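13/05/2020

Open day at Skerken. Arrived early, badge number 611, coffee in a paper cup, no seats. Albane Bailly had put me down for the second group with Kristof Van Beek and two people from Platel whose names I did not write down. The first group was running over, so we were sent through the demonstrations in the wrong order and began with the sorting table.

The task is printed notes and cards into a cardboard tray with narrow slots, done with a humanoid hand on a single arm. Solène Leblanc presented. She started with the hand: tendon drive in the fingers, separate motor for the thumb, force limit set in software. The limit was raised in March after the grip kept slipping on worn paper. I asked what the position error was at the fingertip and got a figure for the wrist, which is a different question. She said she would send the other one.
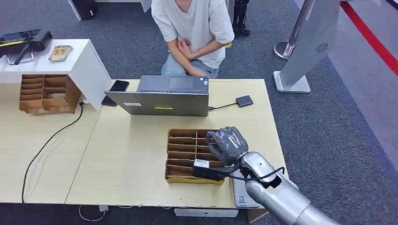

Kristof wanted to know why cardboard. Solène's answer was that a tray costs next to nothing, can be recut in the afternoon if the slot pitch is wrong, and gives way when a finger hits it. The printed trays they used before did not give way, and they lost a fingertip sensor to one. I think this is sound for development. For a customer site it would need something that keeps its shape over a few weeks of humidity. Kristof disagrees and would ship the cardboard.

Thin stock is the hard part. A card has an edge that a finger can get under. A note bends and goes flat against whatever is beneath it, and two notes together behave almost like one. They have no reliable check for doubles. Évan Coste, who wrote the grasp planner, was open about this and said the present method compares the grip opening with a stored value per item, good enough for card, poor for paper. I suggested weighing. He had tried weighing.

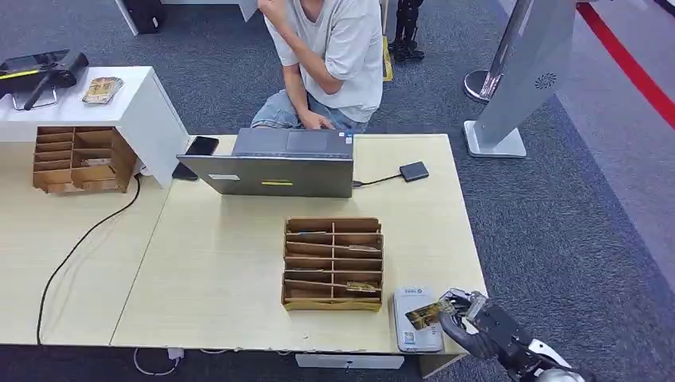

Success rate as quoted: 33 out of 34 on cards, from a run the evening before. No number offered for notes. Cycle time over four seconds per item when the item is presented square, longer when it is not. Most of that goes on the approach, which is deliberately slow for the last few centimeters. The operator can stop the arm from the laptop or from a separate button, and I was told the two are wired independently. I did not see a diagram.

Calibration is done once at the start of the day against a coded sticker and again if anyone moves the tables. Two tables pushed together is a weak point in my view. A shift of a few millimeters at the joint would put one tray out with respect to the other and the arm would have no way to tell. Wrote this down for Blandine Caron, who is drafting our own cell layout and still has the trays on separate supports.
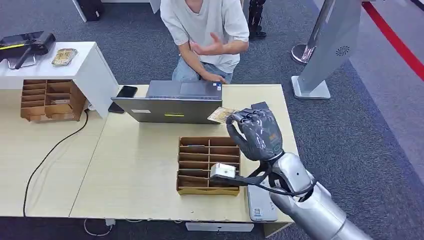 Release is handled better than I expected to hear. The fingers open in sequence, thumb last, so that the card is still guided while it drops. Évan said the simultaneous version threw one card in 4 sideways. We should try this on the Clekilen gripper – no hardware change needed, only timing.

Skipped the Hodžić talk to get the earlier train. To do: chase Solène for the fingertip error, ask Albane for the slides, check the supports with Blandine. Receipt for the parking is in the blue folder.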